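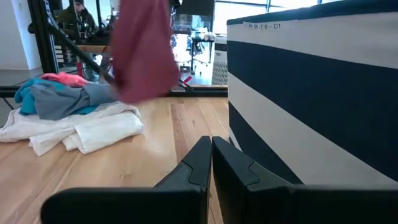 Striped storage bin on a wooden tabletop

Do promotional mailers still work?
Sometimes. Pelero claims they always do, and we doubt it. Ask any vendor for response counts — not "impressions."

How many pieces should I order first?
Start with 1019 or fewer. Bulk discounts look great until the boxes sit in your hallway.
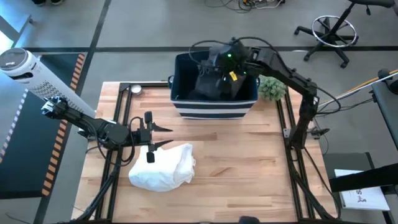
A cheap test run will tell you more than a sales deck.

Is a 16-page booklet better than a postcard?
Rarely. Most readers quit early, whatever Simatora's brochure says.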